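Enell (handheld gripper kit)

Enell is a handheld gripper kit for recording manual work, sold by Brondside and used for teaching robot arms by demonstration. 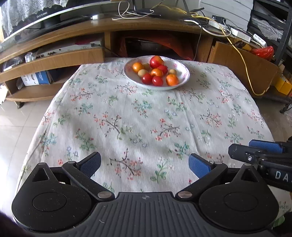

The kit is sold as a pair, one unit for each hand, with a charging dock, a carry bag and a licence for the desktop software, Woritz. A single-hand version was listed for a time and then dropped. No robot is needed at the recording stage. The user holds the grippers, does the job, and the recordings are turned into training data for an arm later on.

Background

Brondside started out making test jigs for small motors. The first Enell came out of an in-house tool, put together when the firm wanted recordings of people sorting parts and found that moving a full arm by hand was slow and tiring. Early units were printed to order. Moulded bodies came in with the second batch, along with the present trigger, which is lighter to pull. Sales outside the firm's own customers began in May, first as a rental service and then outright.

The name has no stated meaning. Older paperwork calls the product "Enell Hand", and some cable labels still do.

Design

Each unit has a grip in the middle and two fingers on linkages, which open outwards and close together. The fingers move as a pair; they can't be driven one at a time. Pads at the tips are soft and replaceable, pushed on over a short post. Worn pads are the most common cause of dropped items, and the maker sells them in packs of 14.

Maximum opening is 135 mm measured between the pads. That takes in most household things, mugs, fruit, small boxes, folded cloth. Plates are harder and need lifting by the rim. Thin flat things such as cards and single sheets of paper are poor going unless slid to an edge first.

A wide-angle camera sits above the grip and looks forward past the fingers. It records the pads and whatever they are near, and in two-handed work often the other gripper as well. Finger opening is logged alongside the video. Position is worked out afterwards from the camera and a motion sensor in the body, so no markers or wall-mounted trackers are needed. Plain walls and large bare tables give trouble here. Patterned cloths and ordinary household clutter are said to help, as there is more for the software to hold on to.

Battery life is given as 75 minutes of recording. Charging in the dock only, no port on the body itself, a frequent complaint.

Software

Woritz handles copying, trimming and position tracking. It runs on a desktop machine and doesn't need a network connection after the licence is activated. Recordings from the left and right units are matched by a clock signal sent at the start of each session; if one unit is switched off half way the match is lost and the session has to be split by hand.

The program marks stretches where tracking is weak. It does not delete them. Users can set it to skip such stretches on export, which is the defualt in newer releases.

Export is to a plain folder of video and tables, or to the format used by Du (see below). There is no phone version.

Du

Du is the paid processing service that goes with the kit. Customers send in recordings and get back cleaned and labelled sets, plus a report on which takes were rejected and why. Turnaround is quoted as 7 working days. Faces and papers with writing on them are blurred on request, at extra cost. Du will also plan a collection for customers who don't want to write their own task list, for example clearing a table, packing a bag, moving fruit from plate to bowl.

The service can be bought without the kit but only takes recordings made on Enell units. Attempts to send in footage from other grippers are turned down, even where the camera is the same type.

Use

Typical sessions are short takes of one task, repeated with the objects moved about between takes. The handbook asks for slow, even movement and for both grippers to be kept in view of each other where posible. It also asks that the lens be wiped before each session, and that the linkage be kept clear of dust and crumbs. The pivots need no oil.

Homes are a common setting besides workshops and labs. The kit needs no fixed mounting, can be set up on a dining table, and packs away into the one bag. Left-handed users have reported no difference between the two units, which are mirror images apart from the label.

Reception

Reviews have been fairly good. Praise mostly for the low setup time and the pads. Criticism for the weight, felt in the wrist during long sessions, and for the dock. Several reviewers found the handbook thin on tracking faults and got more out of the help pages. The trigger spring was thought too stiff on early units; those can be sent back for a free swap.

Cost comes up often too. The kit alone is priced below most rivals sold in pairs, but Du is charged by the recorded hour, rejected takes included, and this adds up quickly for new users whose first sessions tend to have a high rejection rate.

Versions

First version: printed body, stiff trigger, no dock, charged by cable. Support ended.
Second version: moulded body, dock, lighter trigger. Current.
Software: Woritz is updated separately, same release for both versions, though the first version can't use automatic clock matching.

See also

Learning from demonstration
Parallel gripper
Teleoperation

Page last changed 2024-08-16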